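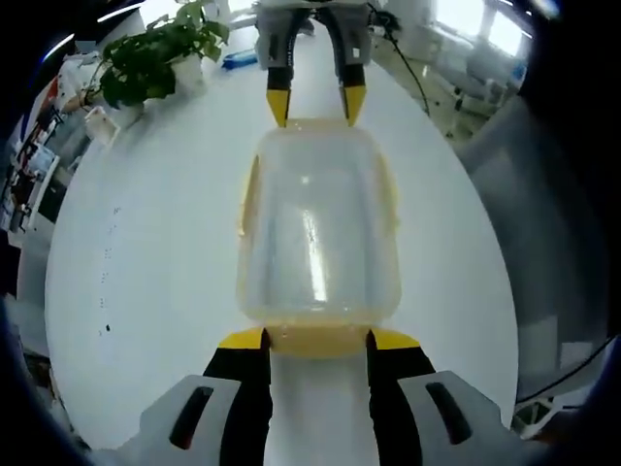 Sigrun Lindholm told us in the first week that a learning system copies our bad habits as gladly as our good ones, and that we should agree on how to hold things before we record anything. We did not listen enough, and our first 49 recordings were later removed from the set.

2.1 Gathering the examples

The task in the Konness project is two-handed: two grippers take a clear plastic container by its opposite ends. Folke and I recorded at the white round table. Clear plastic was our own choice, as the edges are difficult for the model to find, and daylight from the window makes this harder.

Each recording begins with both grippers open and ends when the container is put down again. We changed the starting angle after every 8 recordings. If one of us closed too early - this was mostly me - the recording was kept but marked as failed.

Our goal was 4000 examples before the end of January. Hanna Antoniuk checked the labels and found that two people had used the word "release" in different ways. The rule is now written in Appendix B.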